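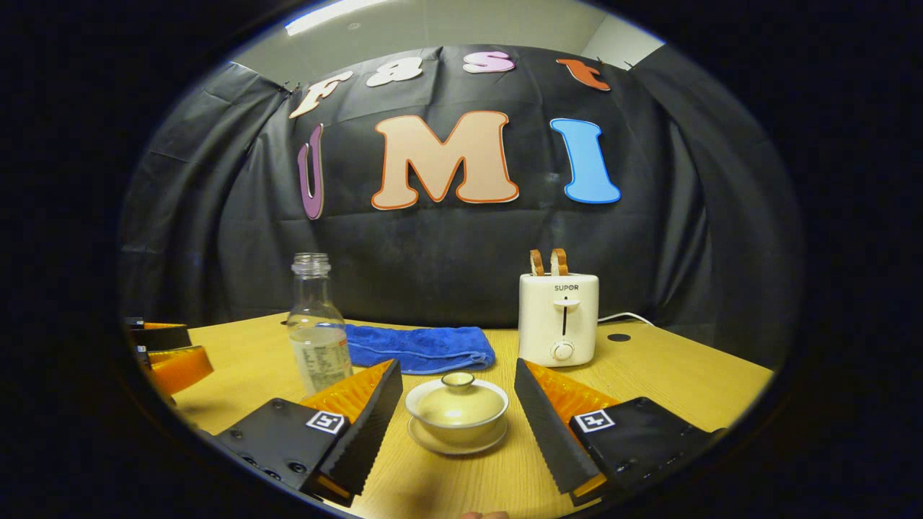 The gaiwan is a lidded bowl used for steeping and drinking tea, normally sold as a set of three parts: bowl, lid and saucer. Writers on tea often treat it as a specialist's tool that demands a table laid out for nothing else, a claim that does not match ordinary use. A cream-glazed set with a domed lid and a small knob sits just as well on a wooden table that also holds a two-slice toaster and a folded blue towel. Plain glazes of this kind are common, and color alone says little about age or origin.

Construction

The saucer carries the bowl, and the lid rests on top. Capacity varies with the maker, and sellers do not always say whether they measure to the rim or to the lid, a difference that matters in a small vessel.

Use

Leaves are placed in the bowl, water is added, and the lid is tilted to hold the leaves back while the tea is poured or sipped. Burned fingers are a frequent complaint among beginners.

Disputed claims

In "Lids and Saucers," Kátia Prado argued that the three-part form makes tea taste rounder. Csaba Szalai repeated the claim without testing it. Luzius Pfister later served 40 drinkers the same leaf from gaiwans and plain mugs — most could not tell which was which. His trial was small, and he did not report water temperature. The symbolic reading of the three parts as heaven, earth and humanity is widely repeated, but is a weak guide to how the form developed.

See also: Teapot; Teacup; Saucer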